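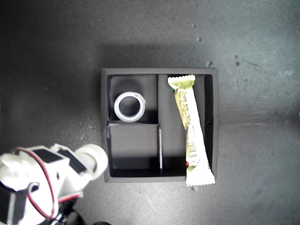
A department that has never owned an arm will ask first what the arm costs, wrote one reader of last year's notes, and by the time it asks what goes around the arm the money is committed. The remark is fair, and this handout is arranged to deal with it. The arm is treated last.

Automation Planning, Handout 4: Budgeting a Small Sorting Cell
22/11/2020
Reading time: 4 min
Print this page | E-mail this page

4.1 Start from the item list

A budget request begins with the things to be handled. For sorting into a divided tray, write down every item type, its longest dimension, its weight, and whether it is rigid. A roll of tape and a wrapped snack bar are both light, but they place different demands on the tool. The roll is round with an open center. The bar is long, and its crimped ends can rest on or over a tray wall if the compartment is shorter than the wrapper. If the specification says "inside the compartment," either the compartment has to be long enough or the wording has to change. Settle this before asking for quotes.

4.2 Cost lines

Use the following headings in the worksheet. Leave none blank; enter zero if the line does not apply.

Arm and controller
End effector, plus one spare
Mounting and floor or bench preparation
Trays and fixtures
Lighting
Guarding and emergency stop
Cables and cable support
Integration hours
Training hours
Consumables, first year

Integration hours are the line most often entered too low. In the Osow worksheet the plan allowed 49 hours and the final count was 160. Most of the difference went to re-teaching positions after the trays were changed. The trays themselves were the cheapest line on the sheet.

4.3 Trays and fixtures

Buy trays in one batch and keep at least three spares of each pattern. Partition positions can vary between batches, and a divider that moves slightly will require a new set of place positions. Dark trays on a dark floor are acceptable for fixed-position work. If a vision system is planned, price a contrasting surface and even lighting at the same time - deep corners hold shadow, and fixing that later costs more.

4.4 Comparing quotes

Dovine and Plikar quote in different ways. Dovine gives one figure for the cell. Plikar separates hardware from commissioning. Before comparing them, break the Dovine figure into the headings in 4.2 and ask for any line that cannot be filled. Vương supplies tooling only and should be compared on the end effector line alone.

Check each quote for:
reach at full payload, measured from the mounting face
lead time for a replacement tool
who pays for a second site visit
warranty start (delivery or acceptance)

4.5 Timing

Orders that must be charged to the current budget year should be placed by February. Hold back roughly a tenth of the total until acceptance. The acceptance test should use the real items, in the real trays, at the rate stated in the request.

Exercise: complete the worksheet for a single tray with three compartments and two item types. State which lines would change if a second tray pattern were added.

Comments (3)

We had the same trouble with integration hours. Ours were folded into "installation" and could not be checked afterward. Worth asking for them as a separate line even from suppliers who resist.

Does the spare end effector belong under capital or consumables? Our finance office accepts either but wants the same answer every year.

Section 4.3 should mention labels for the tray batches. We mixed two batches and spent a day finding out which was which.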